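Facilities Basics, Unit 4 - Drainage and Traps
Class notes, K. Gachanja
26 Oct 2020

Read before the site walk at Clurndale. Bring the glossary from last time, I won't be reprinting it.

Recap from unit 3
Supply side is under pressure. Drain side is gravity only. Most of the trouble in small kitchens and break rooms comes from forgetting the second part. Water goes down because the pipe goes down, and if the pipe sags in the middle it sits there and so does everything in it.

Slope
Small branch drains - quarter inch per foot is the number to remember. Too flat and solids settle. Check with a short level, not by eye. Long horizontal runs are where people cheat. The Kunmont office refit had a sink moved across the room late in the job and the drain run was left nearly flat, cleared 3 times before anyone put a level on it. We'll go through the drawings in class.

Traps
U-shaped bend holding water. The water is the seal, keeps sewer gas out of the room. Every fixture needs one. Words you need:
trap seal - depth of water held in the bend
crown weir - the point where water spills over to the drain
trap arm - pipe from the weir to the vent
P-trap - exits to the wall
S-trap - exits to the floor, siphons itself, not allowed in new work in most places

How a seal gets lost
Evaporation. Rooms that get shut up for months, floor drains in plant rooms. Pour a bucket down.
Siphonage. A full slug of water pulls the seal out behind it. Usually a venting problem.
Back pressure. Bubbles coming up through the trap, often low down in tall buildings.
Wicking. String or hair hanging over the weir. Sounds silly, it's real.

If a room smells and the drain runs fine, suspect the seal first. Somebody at Brastadora paid for a camera survey of 300 feet of pipe when what they had was a dry floor drain behind a filing cabinet. Ask me about the invoice.

Venting
Vent lets air in behind the water so the seal stays put. Also lets gas out at the roof. Signs of a bad vent: gurgling, slow start then fast finish, one fixture bubbling when another drains. Air admittance valves - one way, let air in only, must stay accessible, check local code becuase some places won't take them. Don't bury one in a wall.

Double bowl sinks
Two bowls usually share one trap. Outlets are joined by a tee or a continuous waste, then the trap. Putting a trap on each bowl and a third one downstream is double trapping, air gets locked between them and it drains badly. Seen it more than once. When you inspect, trace each bowl's outlet to where they meet, then on to the trap, then to the wall or floor. Sketch it. A rough sketch is fine, I don't mark the drawing.

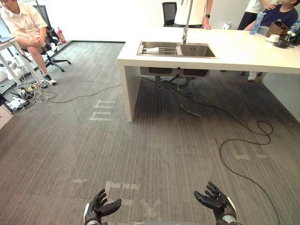 Fig. 4.2 Double-basin sink in a counter, drain pipes and hoses underneath.

Access
Open underneath is easy to inspect and easy to knock. Closed cabinets hide leaks untill the base swells. Either way you want room to get a bucket under the trap and a hand on both slip nuts. Hand tight plus a bit. Overtightened plastic nuts crack.

Dishwasher hoses: high loop or air gap. Hose lying on the floor of the cabinet can let sink water run back to the machine.

For next time
Tiedemann handout pages 2 and 3, skip the grease section. Bring a sketch of one sink drain you have access to, home is fine, with the trap labeled and the slope measured. Short test on the four kinds of seal loss, pass mark 85 percent. Grease interceptors after that.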